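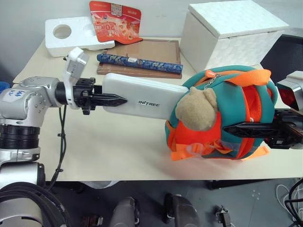 ¿Hay que mojar el nudo antes de apretarlo, también con fluorocarbono?
Con fluorocarbono es cuando más conviene. En seco la línea se calienta por el roce y pierde resistencia, y este daño casi no se ve a simple vista.

Cuaderno del taller, Ivudport. Mayo, por la tarde.

Hoy he continuado con las roturas de los bajos de línea para el lago Sorngate. Carrete Gedley fijado al tornillo de banco, bobina bloqueada, tirada lenta con la manivela. Todas las muestras de 400 mm entre nudo y nudo. Uso la misma bobina de hilo Hegedűs de la otra vez, que estaba guardada en el armario sin luz.

Nudo Palomar, mojado: 2.716 g en la mejor rotura. Clinch mejorado, mojado: 2.677 g. La diferencia es tan pequeña que no me atrevo a decir que uno es mejor. Necesito más muestras y, sobre todo, apretar siempre con la misma fuerza. En el clinch conté mal las vueltas dos veces y tuve que tirar estas muestras; no están en la hoja.

El Palomar rompió siempre junto a la anilla del anzuelo. El clinch, en cambio, una vez se deslizó antes de romper y dejó el extremo rizado como un muelle. He pegado este trozo en la página de atrás para que lo vean los demás. 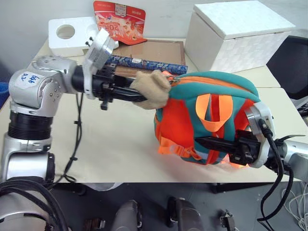
Mochila pequeña naranja y verde azulado, levantada sobre la mesa.

Después pasé al freno del Gedley. Lo abrí porque a baja tensión arrancaba con tirones. Los discos de fieltro tenían la grasa muy espesa y un poco de arena fina, seguramente de la orilla de Sorngate. Los limpié con papel y puse grasa nueva, poca cantidad. Con el freno casi abierto, el dinamómetro marca ahora 208 g al arrancar y la aguja ya no salta. No tengo el valor de antes de la limpieza, fue error mío no apuntarlo.

Duda para quien sepa más que yo: el manual habla de aflojar el freno después de cada jornada, pero no explica si hay que aflojarlo del todo. Yo lo dejo suelto hasta que el botón gira sin resistencia. 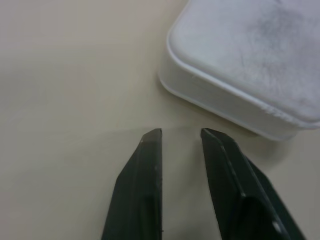
También he revisado los anzuelos del cajón pequeño. Los de pata larga están bien de punta. Los circulares tienen óxido en la anilla y cortan el hilo si se pasa con fuerza, así que los he separado en una bolsa con la etiqueta «no usar para pruebas». Se pueden aprovechar para practicar el nudo.

Pendiente: repetir el clinch con cinco vueltas, comprar aguja para el dinamómetro pequeño, preguntar en la tienda si el Hegedűs existe en el diámetro siguiente. La llave del Gedley está en la caja de los plomos.

Última actualización: mayo, 18:40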